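搬到 Nasstead 第一年，我学会的关于水的事情（一串短帖，慢慢写）

中文不是我的母语，如果有句子奇怪，请大家告诉我，我会改。
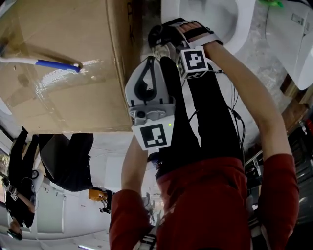
1/ 先说水费

我以前住的地方，水费包括在房租里面，所以我从来没有想过水。Nasstead 的房子是单独装水表的。第一张账单来的时候，我看了三遍，以为他们把别人的数字写给我了。

2/

账单上写着 646。我不知道这个数字是多还是少。我问了楼下的邻居，她看了一眼，说："你一个人住？"然后没有再说话。我明白了，是多。

3/

这里的水公司叫 Wolden。他们的网站只能查最近两期的用量，想看更早的要写信申请。我写了信。回信很客气，一共四页，其中三页是怎样节约用水的建议。

4/ 关于找漏水

建议里最有用的一条是看水表。晚上睡觉以前，把所有的水龙头关好，把水表的数字抄下来。早上起来第一件事，不洗脸，不烧水，先去看数字。如果数字变了，就是有地方在漏。

5/

我的数字变了。不多，但是每天晚上都变。我连续抄了六个晚上，写在冰箱旁边的日历上。最后一天我已经不生气了，只是很想知道它去了哪里。

6/

家里漏水最常见的地方是马桶的水箱。它没有声音，地上也没有水，因为水直接流进了下水道。检查的方法很简单：往水箱里滴几滴食用色素，等半个小时，不要冲水。如果下面的水有了颜色，就是水箱里的橡胶垫关不紧。

7/

我没有食用色素，用了红菜头的汁。也可以，就是厨房的案板到现在还有一点粉色。

8/

橡胶垫在 Balogun 五金店可以买到，价格是 60。店里有三种尺寸，看起来几乎一样。请先把旧的拆下来带去比，不要像我一样凭记忆买。我去了两次。第二次店员已经认识我了，直接把另外两种都拿出来放在柜台上。

9/

换的步骤我简单写一下：先关掉墙边的小阀门，冲一次水让水箱变空，然后取下旧的垫子，把接触的那一圈擦干净（上面常常有水垢，用白醋），再装上新的。开阀门要慢慢开。

10/

有读者问，要不要请师傅。我问过价，上门费是 300，材料另外算。如果小阀门很旧、拧不动，我觉得还是请师傅比较好。用力拧坏了，就不是一张垫子的问题了。

11/ 关于水的硬度

Nasstead 的水很硬。水壶用两个星期，里面就有一层白色的东西。刚开始我以为是水壶质量不好，还给卖家写了不太礼貌的评价。后来我把评价改了，也道了歉。

12/

除水垢我试过三样东西：白醋、柠檬酸、店里卖的专用粉。柠檬酸最便宜，味道也最小。一勺放进半壶水里，烧开，放着不管，晚饭以后再倒掉。专用粉快一点，但是要冲很多遍，我总是担心没有冲干净。

13/

洗衣服也受影响。硬水里洗衣粉不容易起泡，人就会多放，放多了又洗不干净，毛巾变得像纸板一样。我现在放的量比包装上写的只多一点点，最后一次漂洗的时候加半杯白醋。毛巾好了很多。

14/

不要把白醋和漂白剂一起用。这一条请认真记住，会产生有毒的气体。我本来以为大家都知道，但是上个月有人在 Rakier 论坛上推荐这样混合，下面还有很多人说谢谢。

15/ 关于雨水

我楼里有一位住户在阳台外面装了一个接雨水的桶，用来浇花。我很羡慕。可是在我们这里装桶要先得到房东的书面同意，房东又要问物业。我十一月交的申请，现在还在"处理中"。

16/

没有桶的时候，我用的是最笨的办法：洗菜的水留在盆里，不要有洗洁精，第二天早上浇花。罗勒喜欢，薄荷也喜欢。只有一盆兰花不太高兴，掉了两片叶子，所以兰花我还是给它凉开水。

17/ 现在的情况

换了垫子以后，晚上的数字不动了。第一个早上我蹲在水表前面看了很久，怕是自己抄错。下一期账单少了很多，我把两张账单夹在一起，放在抽屉里，有时候会拿出来看一下。

18/

有人说，一套新的节水设备要 3,000，问我值不值得。我没有买过，不能回答。我只能说，先抄水表，再检查水箱，然后再考虑花大钱。这个顺序对我是合适的。

19/

还有两个问题我自己也没有解决，想问大家：第一，淋浴喷头里面的水垢，不能拆下来的那一种，你们怎么洗？我看到有人用塑料袋装醋绑在上面，但是我的喷头是斜的，袋子总是滑下来。

20/

第二，Wolden 的账单上有一项叫"基础调节费"，每一期的金额都不一样。我写信问过一次，收到的又是那三页节约用水的建议。如果有人知道这一项是怎么算的，请在下面留言，谢谢。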